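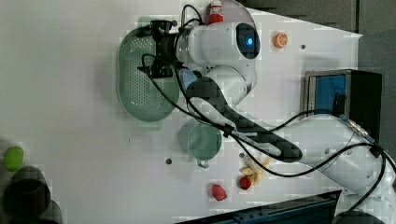 The Hiten bench cell at Oleswood, with the gripper holding a pale green colander. The cables run along the outside of the arm.

Dornden publishes set-up and upkeep procedure for the Hiten bench cell

OLESWOOD, May – Dornden has released the full set-up and upkeep procedure for its Hiten bench cell, a single-arm handling station used for picking and placing household and kitchen articles. The procedure covers mounting, cable routing, gripper fitting, daily checks and the replacement of worn parts. It replaces the commissioning notes supplied with earlier cells and applies to all Hiten cells now in service.

The document was drawn up at the Oleswood workshop by Miroslava Kolář, cell maintenance lead, and Dušan Brabec, who is responsible for mechanical assembly. It is based on the service log of the Oleswood cell, which had recorded 2,089 running hours when the text was closed. Of the stoppages entered in that log, the largest group concerned cables and connectors. Faults in the arm joints were rare. Gripper faults fell between the two and were mostly a matter of screws working slack.

"Most of the procedure deals with the cables," said Kolář. "The arm is a bought-in unit and looks after itself fairly well. What we add to it is where the hours go."

Mounting

The arm is bolted to the rail at the edge of the table before any cable is attached. The base bolts are tightened in a cross pattern, left overnight and tightened again. The table is then levelled with the arm in its folded position, and levelled a second time with the arm at full reach over the far corner. A difference between the two readings points to a loose table leg or an uneven floor and is to be put right before calibration.

Cable routing

Gripper and sensor cables on the Hiten cell run outside the arm. The procedure keeps this arrangement, as an external cable can be changed at the bench without opening a joint. A free loop is left at the wrist, long enough for the wrist to turn to both ends of its travel without pulling. Cables are then clipped to the black link and clamped again at the bracket beside the connector on the lower arm.

Clips are to hold the cable without flattening it. Cable ties may be used for a temporary repair but are to be removed at the next weekly check. After any change to the routing, the arm is driven by hand through its whole working range at low speed while a second person watches the wrist loop. The test is repeated with the gripper open and with it closed.

The connector on the lower arm is hand-tightened only. The log shows that damage to the thread was caused in each case by the use of pliers.

Gripper

The gripper is fitted with the arm powered down and the wrist supported. Finger screws receive a small amount of thread-locking compound and are marked across the head with a paint pen, so that movement can be seen at a glance. The fingers are checked for parallel closing with a strip of paper held at the tip and again at the root. If the paper slides out at one position and holds at the other, the brackets are loosened, reset and checked again.

Closing force is set by article. Thin-walled items are gripped at the lowest setting that will carry them, and the setting is stored under the name of the item. The list is kept with the cell and is not copied from one cell to another, as finger wear differs between them.

Test articles

Daily checks are carried out with ordinary articles laid out on the table: fruit, a cup, a colander and similar pieces. Hatsue Tsuji, who wrote the daily check, selected them for their differences in shape and surface.

"Perforated parts are useful," said Tsuji. "The edge is easy to find, the wall is harder. If the calibration has drifted, the colander will usually show it before the cup does."

The check takes 3 lifts per article. An article dropped on any lift is tried again after the wrist lens has been wiped with a dry lint-free cloth. If it is dropped a second time, the cell is taken out of use and recalibrated. Solvents and household glass cleaners are not to be used on the lens.

Service intervals

Daily: wipe the lens, look over the wrist loop, check the paint marks on the finger screws, run the article check.

Weekly: check all clips and clamps, clean the rail slots with a soft brush, remove any temporary ties, make a copy of the stored settings.

Every 452 running hours: replace the wrist section of the gripper cable whatever its condition, check the base bolts, repeat the paper test on the fingers, recalibrate.

Spare parts

A parts kit has been put together to go with the procedure. It contains the wrist cable section, a set of clips, a clamp bracket, finger screws and a paint pen. The cable sections are made up by Kollár to Dornden's drawing. Rosine Leclerc, who handles parts supply, said that almost 2 weeks should be allowed for delivery of a single kit and that sites running several cells should keep one on the shelf.

The procedure is available to registered Hiten users through the Dornden service desk. Printed copies are supplied with each new cell. Corrections and log extracts from other sites may be sent to the same desk, marked for the attention of Miroslava Kolář.

Press contact: Rostislav Trnka, Dornden, Oleswood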